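Jerberg Drops Sealed Bags From Its Wooden Block Sets

Jerberg will stop packing its wooden building sets in sealed plastic bags starting in August, the toy maker said in a notice to retailers. Pieces will go into the box in folded paper trays, sorted by shape.

The change covers the whole Cotholm line, from the small starter box to the 323-piece harbor set. Prices stay the same. Stores can keep selling the old packaging until it runs out, and the company does not plan to take any of it back.

Iraís Barrera, who runs product planning at Jerberg, said the main complaint about the bags came from parents of younger children, who had trouble keeping the sets sorted once the bags were torn open.

"People were putting the pieces into freezer bags and writing on them with a marker," Barrera said. "A tray you can put back in the box does the same job."

The trays were tried out last winter with families who had bought a Cotholm set in the previous year. Jerberg mailed out about 3,000 trial boxes and got 2,663 survey forms back. Most of the families said they were still using the trays at the end of the trial. The most common problem was the corner tabs, which tore after repeated folding. The final version uses heavier paper at the corners. 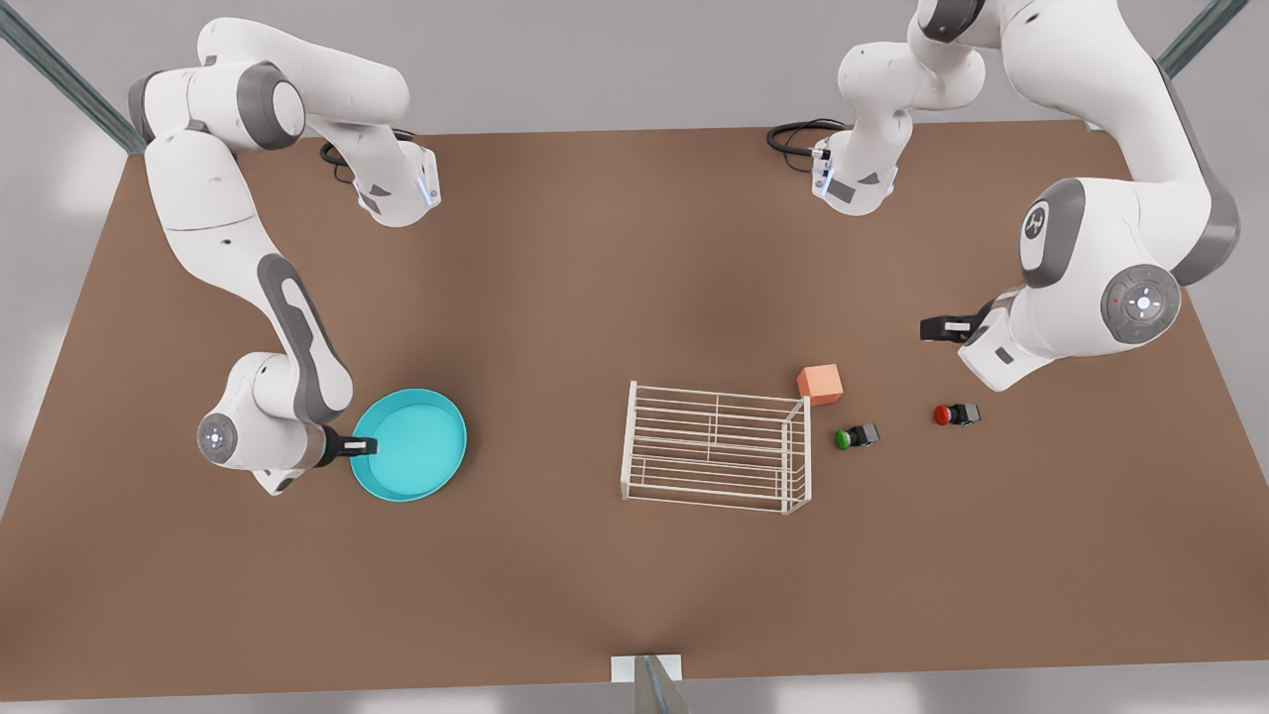
What Changes for Older Sets

Owners of older sets will be able to order the trays separately. Jerberg will sell them in packs of 3 through its own website and through Disoswood, the chain that carries most of the Cotholm range. The packs fit any box made in the current size. The long, flat boxes used for the first Cotholm sets are too shallow for them.

Ekkachai Sangkhawat, a buyer at Disoswood, said the stores will shelve the old and new boxes together and mark the new ones with a green sticker. The item numbers are not changing, so customers who order online may get either kind until the old stock is gone.

Replacement pieces are handled as before. Buyers fill out the form printed on the back of the instruction booklet or use the parts page on the Jerberg site. Single pieces will come in a paper envelope.

The company's other wooden line, Lozano, is not part of the change. Those sets have painted pieces that can rub against each other in shipping, and Barrera said the trays do not hold them apart well enough - a separate design is being worked on, with no date set.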